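Support > Party Planner > Invitations and Guest Lists

Ticket status: solved (by me, eventually)

Right, I've been using Kilter to run the guest list for our yearly pancake supper, and this February it decided to send everyone their invitation twice. I've got 69 people on the list, so you can imagine my inbox! I've written down what I tried in case it helps anyone else.

First go: I logged out, logged back in and pressed Resend on one test guest (me). Two emails, both cheerful, both with the old start time on them.

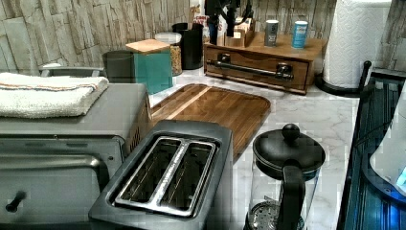 Second go: I deleted the supper and made it again from my saved template, which took ages as the food sign-up doesn't copy across. You have to type in every dish by hand, and then the kit list as well. I put the toaster oven down for keeping pancakes warm, and a towel like the stripy one folded on top of it under "linens", and Kilter promptly filed the lot under Desserts. Still two emails, mind you.

Third go: I switched off the Ludeck calendar link. One email! So I switched it back on to be sure, and got two again. The link was making its own copy of the guest list and inviting that too, and the copy still had last year's time in it (that explains the 14 replies asking if we'd moved to 6 o'clock).
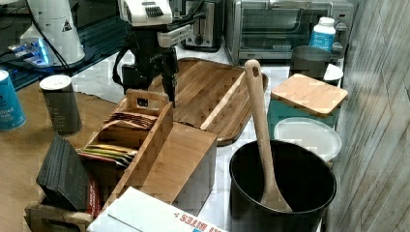
What fixed it was going to Settings, then Shared Lists, and removing the one called Drernutach, the village hall we used before. After that I turned Ludeck back on and sent another test, and just the one arrived. I also redid the drinks page while I was in there, and added a line for tea bags, to go in a bamboo organiser box like that one so people can pick their own. It saved in the right category this time.

Still not sorted: the reminder text stops at 600 characters with no warning, so my parking directions end halfway down Gudeta Lane. Could someone look at that, please?

Filed under: guest lists, duplicate emails, calendar links

We use cookies to remember your settings. Accept or Manage choices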